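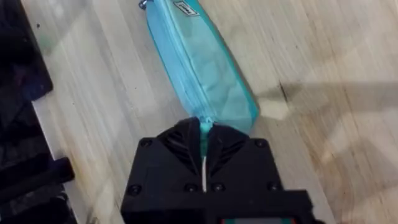 Losau started taking orders this month for its Hernell gripper kit, a clamp-on hand for small tabletop arms, and I got to spend most of a morning with one before the first boxes go out. The kit costs $500 and comes with the gripper, a wrist camera and 2 spare sets of fingers. I had been told the fingers were the part to watch, so I skipped the blocks and plastic cups and went straight for soft stuff. The see-through turquoise zipper pouch was my favorite – thin, crumpled, the kind of thing that usually slides right out of a hard pinch – and the ridged black fingers had it by its narrow end with the rest lying flat on the table. I may have cheered a little.

Debashish Wijesinghe, who runs the hardware side at Losau, told me the ridges went through three versions before anyone was happy with them. The first was too sharp and chewed up fabric. The second was so smooth that he called it "a very expensive pair of spoons." The new ones swap out with a small screwdriver (I timed myself and it took two minutes, and I'm clumsy).

What I liked less was the software. Setup wanted me to restart the arm twice, and the grip force slider has no units on it, so you're guessing until you get a feel for things. Hadiza Bako, who handles support, says a fix for the slider is coming in March as a free update. She also said the manual is getting rewritten, and I hope so, as my copy skipped from page 9 to page 12.

The kit fits Plinadura arms right out of the box. If you have something else you'll need the adapter plate, sold separately, and Losau hasn't settled on a price for that yet. Orders go through the company's own store for now, with Lazarević handling repairs and spare parts. I've asked to hang on to my loaner a bit longer – I have a drawer full of socks I'd like to try next.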